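Fios > Automação > Kits em teste

Começámos na terça a avaliar o kit de montagem da Jatden, dois braços com garras, para preparar conjuntos de peças na nossa oficina em Gondum. Vou escrevendo aqui o que encontro, e peço desculpa pelo meu português, ainda estou a aprender.

O pedido é simples: de cada tabuleiro amarelo sai uma peça para o tabuleiro de metal do centro. Um solenoide, uma placa vermelha, um chicote cinzento, um grupo de fios coloridos. Depois o conjunto segue para a bancada seguinte.

O preço do pacote base é 1862 euros por mês, em aluguer, com 2 visitas técnicas incluídas. As visitas a mais pagam-se à parte, e esta linha está muito pequena no contrato da Jatden. Convém ler devagar.
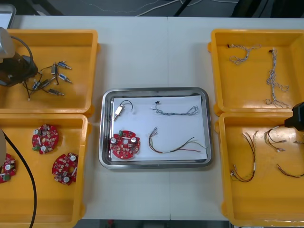
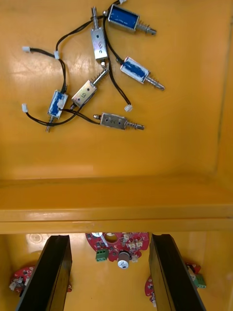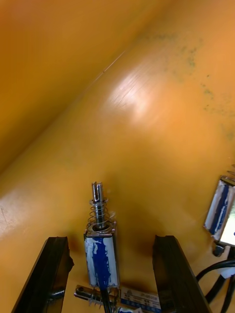 O que me preocupa mais são os fios. Uma peça rígida sozinha é fácil de pensar, mas os solenoides vêm com os cabos presos e os cabos gostam muito uns dos outros. Perguntei ao suporte se devemos separar antes e responderam que sim, "de preferência". Então este trabalho continua a ser nosso.

As placas parecem-me o caso mais amigável. O manual recomenda deixar espaço entre elas, e isto nós conseguimos fazer.

Também pedi proposta à Bostuvau. O aluguer deles é mais barato, mas a formação dura uma manhã e o manual existe só em inglês. O da Jatden tem tradução, com umas 347 páginas - ainda vou no capítulo da calibração.

Um ponto bom: mudar a ordem das peças faz-se no ecrã, sem chamar ninguém. Um ponto menos bom: o programa chama "cesto" ao tabuleiro e "tabuleiro" à mesa. Perdi metade de uma tarde com isto.

Temos o kit até julho. Se alguém já usou o módulo Gunawan para peças com cabo, gostava de saber se vale o dinheiro. O vendedor fala muito bem dele, mas é o vendedor.

Contacto | © Todos os direitos reservados | Voltar ao topo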